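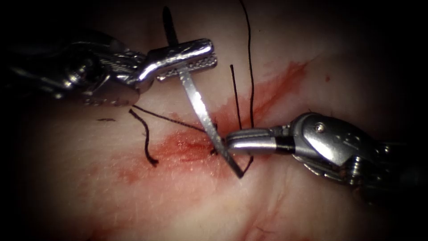 How Your Skin Mends Itself

Have you ever fallen over in the playground and come up with a sore, red knee? Of course you have, and so has every grown-up you know, even the very sensible ones. First it stings, then it bleeds a little, and a week or two later you look down and can hardly find the place. Your skin has been busy all that time, and you didn't have to ask it once!

Skin is made of layers, a bit like a cake. The top one is called the epidermis (say it "epi-DER-miss") and it keeps water in and germs out. Underneath is the dermis, where you'll find tiny blood vessels, the roots of your hairs and the nerves that let you feel a tickle or a pinch. If a scratch only touches the top layer, it may not bleed at all. If it goes deeper, some of those little blood vessels get broken, and out comes the blood.

Plugging the leak

The first job is to stop the bleeding. Floating about in your blood are very small bits called platelets, and when they reach a cut they turn sticky and cling to each other. Then your blood makes long, thin threads called fibrin, which tangle together like a fishing net and catch more blood cells. The whole sticky lump is called a clot. When it dries out on the surface it becomes a scab – and yes, that is why you are always being told not to pick it!

The clean-up crew

Next come the white blood cells. They squeeze out of the blood vessels and gobble up germs and bits of dirt. The skin nearby may look pink and feel warm and puffy while they work, because extra blood is flowing to the area. 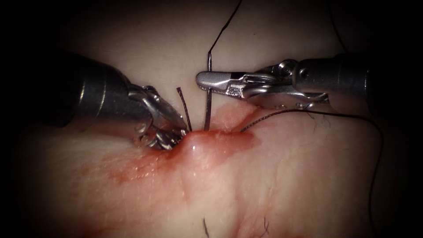 Some cuts are too wide or too deep to close neatly by themselves, and then a doctor or nurse may help by holding the edges together with stitches. The proper name for a stitch is a suture. The needle is often curved, so it can dip in on one side and come up on the other, and medicine is usually given first to make the area go numb. Some stitches slowly disappear by themselves and others are taken out later on.

Building new skin

Now the building starts. Cells in the dermis make a strong, stretchy material called collagen, and new skin cells creep in from the edges until they meet in the middle, under the scab. A deep cut may leave a scar, which often fades as the months go by.

Words to remember

Platelets: tiny bits in the blood that stick together at a cut
Fibrin: the threads that hold a clot together
Collagen: the strong stuff that helps make new skin
Suture: another word for a stitch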